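Ukdale kitchen robot gets a budget line, and a simulated table

The Ukdale school district will spend the winter deciding whether it can afford a two-armed robot to clear lunch tables, and has settled in the meantime for one that exists only on a computer.

The board voted in November to put off the purchase and pay for a trial in software first. The license costs $2,599 for the school year, a sum the district's purchasing office found under "small wares," between ladles and sheet pans.

Two suppliers are in the running. Peeters wants to sell the machine outright, with a service contract that starts in the second year. Beris would rather lease it by the month and throw in the grippers, although replacement fingers for the grippers are extra. Both quotes run to more than 21 pages. Neither includes the table.

"We know what a dishwasher costs and how long it lasts," said Doğukan Ağca, who runs equipment planning for the district. "With this I have a brochure and a very friendly salesman. I wanted to see it deal with a cup before I signed anything."
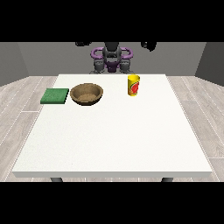 The simulated robot at its table, with a sponge, a bowl and a cup. Rendering: Lustum

The trial runs on software from Lustum, which builds the practice rooms and sets out the tableware. Kitchen staff have been asked to send in the items they would most like somebody else to pick up. The first list was long and included a person, whose name was removed.

Ağca's office will score the robot on 4 tasks, starting with moving a cup and ending with wiping down. Spills come later - the basic license does not cover liquids, and the upgrade that does would have to go back to the board. So would gravy, which Lustum prices separately.

If the numbers hold up, the district would buy or lease a single unit for the middle school and keep it for five years, the same schedule it uses for ovens. The current ovens are on their ninth year.

Board members also asked for a figure on electricity, a figure on floor repairs and a plan for where the thing would be parked during assemblies. The first two are expected in the spring budget packet. The third has been referred to the gym.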